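Plunance tracker
Project: Estero (grasp policy from hand-held demonstrations)
Ticket: Gripper width signal drifts on shiny cylindrical objects, policy closes too early
Status: Resolved, one follow-up open
Priority: Medium
Component: demo processing / width estimation
Reporter: Åsmund Haugland
Opened: 16/02/2023

Summary

When the object in the demonstration is a cylinder with a glossy surface, the finger width we estimate from the wrist camera becomes too small in the approach phase. The policy trained on these demonstrations then starts to close the fingers before it has reached the object. With matte objects I do not see the problem.

Steps to reproduce

1. Take the kitchen object set from the shared storage, version 2.
2. Run the processing with the default settings. Do not use the cached width files, they are from the old calibration.
3. Plot the estimated width against time for any demonstration with the cling wrap box.
4. Compare with the width from the encoder on the bench unit.

Expected: the width stays constant while the hand moves toward the object, and goes down only when the operator squeezes.
Observed: the width goes down by several millimeters during the approach, stays low for a short time and then jumps back.

Environment

Processing branch: main, plus my patch for the time stamps (does not touch the width code). Training set: 1,011 demonstrations after filtering. Lights in the lab on full, blinds closed.

Log

Entry 1, Åsmund
First I suspected the calibration, because we changed the finger pads the week before. I repeated the calibration with both pads new and the curve is the same as before. So the pads are not the reason, but please keep the new calibration file anyway, the old one had a wrong offset.

Entry 2, Åsmund
Checked the time stamps also. Camera and encoder agree within one frame. I also tried to run the estimator on frames where no object is in view, and the width is stable there. The error needs an object.

Entry 3, Wiltora support
Thank you for the plots. Can you please send the confidence value of the finger segmentation for the same time window? In our experience a drop in confidence comes together with a wrong edge. Also please tell us if the smoothing filter is on.

Entry 4, Åsmund
Smoothing is on, default window. I attach the confidence. It does NOT drop, this is what confused me. The segmentation is quite sure about the edge, but it is the wrong edge. I made an overlay and in the bad frames the inner border of the left finger is placed on the dark printed band of the box. The reflection makes a bright line on the box, and the estimator takes the step from bright to dark as the border of the pad. Our pads are dark too, so I can understand the mistake.

Entry 5, Wiltora support
This is a known weakness of the single-frame mode. Please try the mode with temporal prior. It limits how fast the border can move between frames. It is slower, so we did not make it the default.

Entry 6, Åsmund
Tried it. Better, but when the hand moves slowly the prior follows the wrong edge together with the object -- the motion is small enough to be allowed. So I added a mask: the inner border is searched only in the part of the picture where the pads can be mechanically. The mask is drawn from the calibration sequence, open to closed. Prior and mask together give a flat curve in all the demonstrations which I looked at by eye.

Entry 7, Åsmund
Retrained with the corrected widths, same seed, same number of steps. I checked the result offline on some 300 held-out segments. The early closing is gone for the cling wrap and for the foil roll. For the glass jar it still happens in a few segments, but there the true width is also noisy, so I would not draw a conclusion from it. The matte objects behave as before.

I want to be careful with the word "fixed". We have tested one lab and one kind of light. At the Eide site they have windows on two sides and the reflections will be different.

Resolution

Use temporal prior = on and finger mask = on for all new processing. Old width files must be deleted by hand, the script does not overwrite them. The processing time is longer, but it still finishes during the night.

Follow-up (open)

Repeat the check with data from Eide in March. If the glass jar is still bad, open a separate ticket and link it to this one. Please do not reopen this ticket for transparent objects.

Attachments

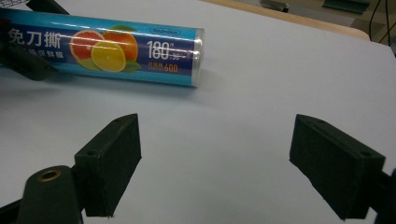
Wrist view, cling wrap box during approach, fingers open. Note the glare along the box and the dark band.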